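Two sets of fingers, one long day on the floor at Drenevthorpe

Thursday went to fingers. Gripper fingers, I mean, and I've been looking forward to writing this one up because people keep asking which set we're going to use on the hand-held grippers and I've been dodging the question since November. So, short version for anyone who only reads the top: the Masel pads are staying on for now, the De Haan pads won one category by a mile, and I have changed my mind about cables.

The longer version. The hand-held grippers are what we use to show a robot arm how a job is done. You hold one in each hand, you do the job, and the recording goes off to the arms at our Ritthorpe shop, which try to do the same thing with the same kind of fingers. That last bit matters more than I understood when I started. If the fingers in your hand grab differently from the fingers on the arm, you teach the arm something it can't do. I spent most of the winter learning that, one dropped bottle after another!

Both sets bolt on the same way, which is a relief, and both are black and a bit rubbery. The De Haan pads are the softer ones. You squeeze and they sort of wrap, and they're lovely on anything round. The Masel pads are stiffer with a thinner tip, and the first time I used them I thought they felt cheap. They click when they close. It's a small click, but if you're doing it all day you'll hear it in the shower.

We gave each set 100 grabs, split over 21 different things, all of them stuff you'd find lying around a house. Bottles, lids, shoes, a sponge, a folded towel, a paperback that has now been through a lot. Same people, same order, swap the pads at lunch. A grab counted if the thing came up off the surface and stayed in the jaws long enough to be set down somewhere else. Anything that slid out, tipped over or had to be helped along with a knee (yes, really) went down as a miss.

The De Haan set missed 40. The Masel set missed 13. I had to go back over the sheet because I'd been so sure it would be close, and I'll admit the De Haan pads were my favorites going in. Where did they lose? Thin stuff, nearly every time. Lids were terrible. The paperback was terrible. Soft pads want to fold around whatever they touch, and when there's nothing much to fold around they just smoosh against the floor and come up empty. With the Masel tips you can get underneath an edge and lift, the way you would with a fingernail.

Bottles were the other way around. I don't think I saw a De Haan pad drop a bottle after the first few tries, while the Masel set let them spin in the jaws, and a bottle that spins is a nightmare for the recording later. If all I ever had to teach an arm was pouring, I'd pick De Haan and go home early.

A few other things I wrote on the back of the sheet:

Shoes are harder than they look. You think you'll take one by the heel and it swings around and faces the wrong way. Both sets struggled, and I'd say that one is on us and our technique.

The square markers need wiping. We handle the grippers near the markers all the time without thinking, and the tracking got jumpy in the afternoon until we cleaned them. I've put a cloth in the kit.

The backpack is fine for the first couple of hours. After that you start to notice the straps, and then you start to notice that you're leaning, and then your wrists do odd things to make up for it. I could see it in my own recordings when I played them back - the late ones are all slightly tilted to the left. We're going to swap people more often.

And the cables. I have argued for months that cables are no big deal and wireless is a luxury. I take it back. Swapping hands, turning around, kneeling down, every single one of those meant looking at the floor first, and when you wear the head camera, looking at the floor means the recording is of the floor. I asked Ritthorpe that same evening what it would cost to cut the leads down to the one for power, and they're looking into it.

One thing I did not expect was how much the room would matter. Our usual bench in Ritthorpe is one table with a lamp on it, and everybody gets good at that table. Here we had furniture, bathtubs and hard floor to work around, and grabs that I'd have called easy on the bench got awkward fast. Reaching down past the side of a tub with a gripper in each hand is a whole different job from reaching across a table. My back can confirm. But I think it's the better test, and I'd rather find out now than after we've trained on a month of tidy tabletop grabs.

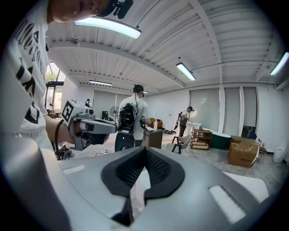
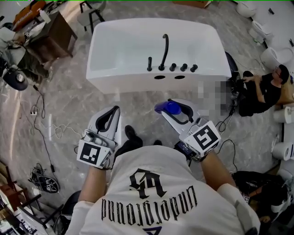

DRENEVTHORPE, 2023-05-04

I'm typing this with my shoes off and a cup of tea going, so forgive the rambling. The recordings from both pad sets are copying over to Ritthorpe tonight, and the arms there get their turn next week. That's the part I'm most curious about, because a pad that feels good in a human hand doesn't always behave on a motor. We can feel a bottle starting to slip and squeeze a bit harder. The arm only knows what we recorded, plus whatever its own controller makes of it.

I also want to try mixing them, with a De Haan pad on one side and a Masel on the other. Everybody I've mentioned it to makes a face, but they share the same bolts, so it costs us an hour and a screwdriver. If it does anything interesting I'll post the numbers.

Meanwhile, if you've used either set on wet things, please write in. We kept everything dry on Thursday and I have no idea how they compare with a bit of soap on them. The Masel people say the stiff tips are fine in water and I believe them, mostly, but I'd love to hear it from somebody who has washed a dish with one.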